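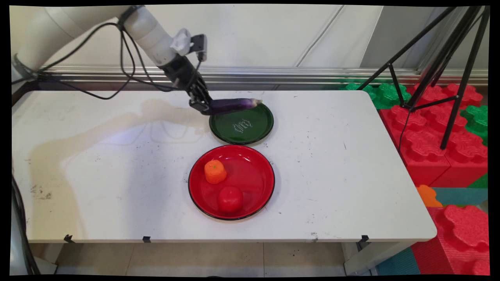
Against the matching plate

Last updated: October

My sister-in-law's new rule is that toy food must be put away by colour. Red things on the red plate, green things on the green one, everything else in a tub from Jendton. She got it from a parenting newsletter called Virnov, and I remain unconvinced.

Take the tomato. On a red plate it all but vanishes, and a child of four hunting for it has every right to give up. And where does an aubergine go? It is purple, with a pale end, and no plate in the set is purple. Over the green plate it looks perfectly good to me. The carrot is orange with a green dot on top, so the rule has two answers for it – or none.

I don't mind tidying. I mind systems that take 10 minutes to explain and then need an adult to enforce them. We had one box when I was small, and the lid didn't fit. Lunch still got served, usually carrot.

By all means buy the plates. Just let the tomato sit wherever it was last put down.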